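Garage Shelf: Looking After a Car That Thinks It Can Steer

Last month's page on descaling the kettle brought in more mail than I had kettles to test. This month it's the driveway, where my hatchback spent most of September convinced that it was slightly to the left of itself.

The lane-keeping is a Jostura unit, camera behind the windshield, gentle hands on the wheel. After a windshield replacement it began to favour one side of the lane. On plain straight road it was a nudge you could blame on crosswind. At a merge, one morning, it gave the wheel a proper tug toward the hatching, and I tugged back, and the coffee went into the vents. No harm done, apart from a car that smelled like a diner until the leaves came down.

I took it to Cárdenas Auto Glass, where Rutilio Orozco put the reader on it and found the camera had never been recalibrated after the new glass went in. The dash hadn't shown a warning light in all that time. The odometer said I had driven 848 kilometres like that. So, some household habits for the assisted car, in no order except the one I learned them in.

Clean the camera's patch of glass first

Every lane-keeping camera looks through a small area up by the mirror, and it's the bit the chamois never reaches. Use a microfibre cloth and a mix of half water, half white vinegar, sprayed on the cloth. Do the outside at every second fill-up. The inside needs it too, particularly in a new car, where the plastics give off a film that looks like nothing by day and like soup under streetlights.

Leave the inside alone if the camera sits behind its own plastic shroud. Prying it off with a butter knife is how my brother-in-law came to own two shrouds. (One is in pieces.)

Paper towel leaves lint. Old newspaper works well, if you can still find one.

Keep your hands where the paint runs out

Merges are where these systems earn their bad reputation. The line you've been following splits off, a hatched wedge opens up beside you, and the broad line between your ramp and the main road has been scrubbed pale by years of tires. To you it's a worn line. To the software it is a matter of opinion.

My rule now is to switch the steering assist off before the yield sign and turn it back on once I'm settled in a lane. On the Jostura that is one press of the button on the left spoke. Two presses sets following distance, which I discovered while trying to do the first thing in a hurry. Practise in the driveway until your thumb knows it.

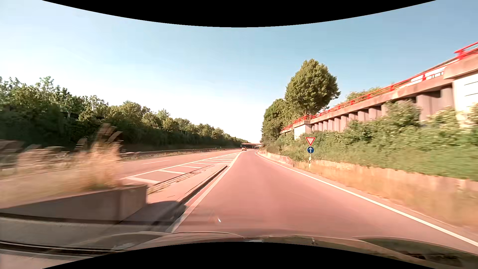
Ask the glass shop one question, in writing

"Does the price include camera calibration, and will I get the printout?" I count that as one question if you say it quickly. My first shop, the one before Cárdenas, told me the car would "learn the new windshield by itself". Some systems do finish the job on the road, by the way, and your manual will say so if yours is one of them. Mine wanted a target board, a level floor and a technician with patience.

Get the printout. Mine shows the odometer reading, the date and a pass beside each item. I keep it in a freezer bag taped inside the glovebox lid, along with the locking wheel nut key, which used to live "somewhere safe" and was missing for a year.

Don't load the trunk like a moving van and expect it to aim straight

The camera is aimed for a car sitting at its ordinary height. Iraís Ibarra from the allotment hauled paving stones home in hers, with the back end down on its springs, and had two days of oversensitive headlights and a lane alert that beeped at shadows. She took the stones out and it stopped. A bathroom scale and a pencil will tell you what you're putting in, and the payload figure is on the door sticker.

Same with tires. Check pressures cold, all four, and the spare while you're down there.

Watch for shadow along the left line

On the highway late in the day you get a long band of shade lying right over the edge line, and the white turns grey. Paint, shade, guardrail and grass strip all run off to the same point, side by side, and a badly aimed camera has plenty to choose from. Mine was fond of the edge of the shadow. It would hold that for a stretch, lose interest, and drift back with the air of someone who had meant to do that.

If your car does this on a road it used to handle, write down where, which way you were headed and whether the sun was out. Do the writing after you've parked. A passenger can do it sooner. Rutilio told me most people arrive with "it feels funny", which gives him the whole car to look through.

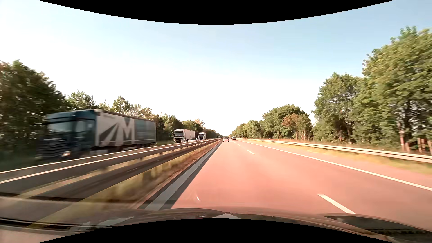
Make a fault card

An index card and a golf pencil in the door pocket. Across the top of mine:

Odometer
Speed, more or less
Sun / cloud / rain / dark
Line clear or worn
What it did
What I did
Light on the dash, yes or no

My card for the coffee business reads, in full: "Morning. Sun. Worn. Pulled left. Swore." Even that was useful to the shop, or they were kind about it.

Things not to bother with

A battery disconnect. It wipes your radio stations and clock, and on my car it left the camera exactly as crooked as before.

The Sindeo plug-in reader, unless you enjoy reading codes for their own sake. It offered me 728 pages of PDF manual and told me all systems were normal while the car was trying to join the hatching. A reader only passes on what the car already believes.

Verkero windshield coating over the camera area. It beads beautifully and leaves a faint rainbow. Fine on the rest of the glass. Mask off the camera patch with painter's tape before you start, and peel the tape while the coating is still soft.

When to stop fiddling and hand over the keys

Any pull you have to fight. Braking for something that isn't there. Assist that drops out with no chime. Turn the whole system off in the menu, check that it stays off after a restart (mine came back on, bright as a puppy), and drive it the old way to the shop. If the steering itself feels wrong with the assist off, have it towed.

After any calibration, do a test run on a quiet, well-painted road in daylight, hands on the wheel throughout. I did mine with an empty cup holder.

Getting coffee out of dash vents

Several of you will be here for this part. Fan off, ignition off. Wrap a damp cloth around a plastic ruler and work it along each slat, then again with a drop of dish soap, then plain water. Cotton swabs for the corners. Milk is worse than black, so leave an open box of baking soda in the footwell for a week, wedged where it can't tip under the pedals, and swap the cabin filter if the smell hangs on. The filter is behind the glovebox on most hatchbacks, held by two clips, one of which you will break.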